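Senate Ethics Panel Opens Inquiry Into Donetti Office

The State Senate's Select Panel on Member Conduct voted Thursday to open a formal inquiry into the office of Senator Paul Donetti, following complaints that senior staff concealed personal relationships with lobbyists whose clients had business before the Senate.

The complaints were filed by three former employees of the office. They allege that a senior aide was in a relationship with a lobbyist for Vastus, a highway contractor, during negotiations over a road maintenance bill, and that junior staff were told to leave the lobbyist's name off the visitor log. The bill passed the Senate in July by a single vote.

Panel chair Leen Jaber said the inquiry would be limited to questions of disclosure.

"The private lives of adults who work in this building are their own," Jaber said in a statement. "The rules apply when a relationship touches on legislation, a contract or a person's employment. Those are the matters the panel has been asked to examine."

Senator Donetti is not accused of taking part in any of the relationships described. His office said in a written response that he had learned of the allegations from the panel's notice and would cooperate fully. The aide has been placed on paid leave. Vastus declined to comment.

Investigators have requested 778 pages of records, including calendars, travel vouchers and messages sent on state-issued phones. The office has 26 days to comply or to state its objections in writing. Interviews with current and former staff will be held in private.
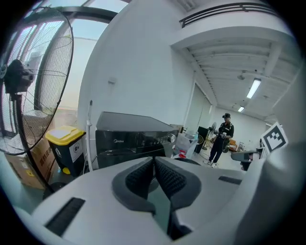 Disclosure Rules Under Review

The inquiry comes as the Senate considers a broader change to its conduct rules. A proposal from Senator Ramiro Palacios would require members and senior staff to report any romantic or sexual relationship with a registered lobbyist, and to withdraw from work on matters involving that lobbyist's clients. Reports would be kept by the Senate clerk and would not be open to the public unless a violation was found.

Current rules require disclosure of gifts, outside income and family ties, but are silent on other personal relationships. A similar measure, known as the Kullitz amendment, was withdrawn two sessions ago after members of both parties objected that its wording was too broad.

Palacios said his version had been narrowed to address those concerns. It applies to 53 positions in the Senate and does not cover interns or clerical staff.

The Rules Committee is expected to hear testimony on the proposal before the end of the session. The panel has set no date for its findings in the Donetti matter.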